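La boîte et le plateau

23 juillet 2019

Il y a des gens qui rangent leur maison au printemps. Moi, je range en plein mois de juillet, volets fermés, un ventilateur braqué sur les mollets, parce que c'est le moment de l'année où je n'ai plus le courage de sortir et pas encore celui de ne rien faire. Cette fois, j'avais décidé de m'attaquer aux boîtes.

Je dis « les boîtes » comme d'autres disent « les impôts ». J'en ai dans l'entrée, sur le frigo, sous le lit, et dans une autre boîte, plus grande, achetée exprès. J'en ai compté 192 avant d'arrêter, en incluant celles qui ne contiennent qu'un couvercle. Le couvercle ne va jamais sur la boîte où il se trouve. J'ai vérifié.

La méthode que je suivais sort d'un petit livre pris à la recyclerie Huna, en juin, pour le prix d'un café. L'auteur y explique qu'un contenant doit « mériter sa place ». Il faut le poser devant soi, à plat, couvercle fermé, et se demander à quoi il sert. Si la réponse ne vient pas en neuf secondes, dehors. J'ai tenté l'expérience avec une boîte à biscuits Kaltard toute cabossée, héritée d'une tante. La réponse est venue tout de suite : elle sert à ne pas jeter ce qu'il y a dedans. Je l'ai remise sur le frigo.

Restait la question des rouges. J'ai un faible pour les boîtes rouges, de préférence brillantes, avec des coins arrondis, le genre d'objet qui a l'air de contenir des chocolats et où l'on trouve invariablement des élastiques. Une boîte rouge sur une étagère, c'est une promesse. On l'ouvre à Noël en espérant une truffe, on tombe sur une clé Allen et trois piles dont personne ne connaît l'état de santé. On la referme. L'année suivante, on espère à nouveau.

L'autre faiblesse, ce sont les plateaux à fleurs. Le mien servait autrefois au petit déjeuner au lit, activité que j'ai pratiquée deux fois, la seconde pour m'assurer que la première n'était pas un accident. Les miettes ont tranché. Depuis, il sert à regrouper les choses qui traînent, ce qui donne des choses qui traînent ensemble, sur fond de fleurs. C'est déjà plus civilisé.

Mon idée était donc simple : une boîte fermée devant, le plateau juste derrière, le tout sur une surface blanche. Du rouge, du fleuri, du rose, du vert et du crème. Sur le papier, c'est trop. Posé à plat, je trouve que ça se tient. 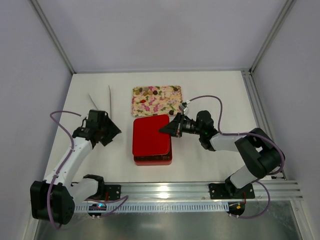
Maïté trouve que le fleuri ne supporte aucun voisin, et le rouge encore moins. Selon elle, il faut choisir son camp : soit on assume le plateau et on range les petites affaires dans du blanc ou du bois clair, soit on garde la boîte et on la pose sur quelque chose de parfaitement uni. Elle ajoute qu'elle a eu le même genre de plateau pendant des années et qu'il n'a jamais été aussi beau que le jour où elle l'a accroché au mur, vide.

J'ai réfléchi à l'argument du mur. Il est solide, contrairement à mes murs, qui sont en placo et gardent un souvenir amer de la dernière étagère. Et puis un plateau accroché, c'est un plateau qui ne porte plus rien, et il faudra bien trouver où mettre les lunettes, les tickets de caisse et le mètre ruban. Je vois très bien où cela mène : à une nouvelle boîte.

Sur le choix du camp, en revanche, je résiste. Ma cuisine n'a jamais eu de camp. Elle a des torchons à carreaux, une toile cirée à citrons et un calendrier du garage Tran avec des voitures que je ne conduirai jamais. Une boîte rouge de plus ou de moins, à ce stade, c'est une nuance.

J'ai quand même regardé ce que proposait la concurrence. Le catalogue Erkance vend un « système de rangement modulaire » couleur sable, dont les éléments s'empilent, s'emboîtent et coûtent ensemble presque 4 000 euros, livraison en sus. Les photos montrent un salon où vit manifestement une seule personne, propriétaire d'un seul livre. J'ai refermé le catalogue et je l'ai mis avec les autres catalogues, dans une boîte.

Bilan de la journée, pour ceux qui aiment les bilans : deux boîtes en plastique fendues à la poubelle, une boîte à chaussures aplatie dans le bac à papier, un sac d'élastiques transféré de la petite rouge à la grande rouge. J'ai aussi retrouvé le couvercle de la cocotte, que je croyais perdu depuis le déménagement. La cocotte, elle, je l'ai donnée l'an dernier – précisément parce qu'elle n'avait plus de couvercle.

La semaine prochaine, si la chaleur se maintient, je m'occupe du tiroir à ficelles.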